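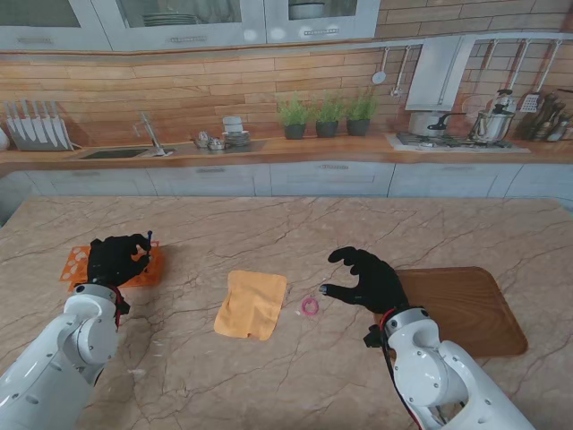

Page last changed: 16 Feb 2024

Kitchen helper wanted, Stultham guest house

Hi! I run the kitchen at Stultham and I'm looking for one more pair of hands, mostly for clearing up and resetting the big marble counter between groups. It's part time, two mornings a week to begin with, and if we get along I'd love to stretch that through December.

What would you be doing? Well, the small stuff, mainly. The yellow-orange cloth gets folded and laid out, the brown wooden tray goes on the right, and all those little odds and ends (pink rings, you'll get to know them) need to find their way home before lunch. Marble shows every crumb, so I'm picky about wiping down. I'm sorry in advance!

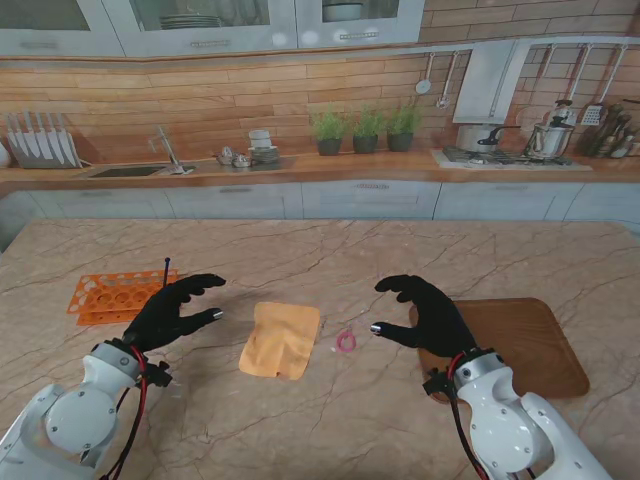

The marble table, with the sink and the herbs behind

You'd also water the herbs, put dishes away and keep the knives where they belong. We serve almost 64 lunches on a busy day, but you won't be cooking unless you want to. I had no kitchen experience when I started at Khosravi, so please don't let that stop you. I do need someone who can stand for a few hours and who doesn't mind the radio.

Pay is 54 dollars a morning plus lunch, and there's a 300 dollar thank-you if you stay the whole season. Parking is free behind the Girkow building.

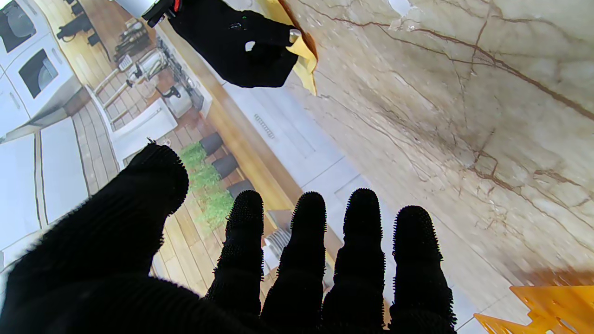

Stultham, December

Start date is pretty flexible. Drop a note at the front desk or call the kitchen before ten, tell me a little about yourself and which mornings you could do. A resume is fine but a few lines will do!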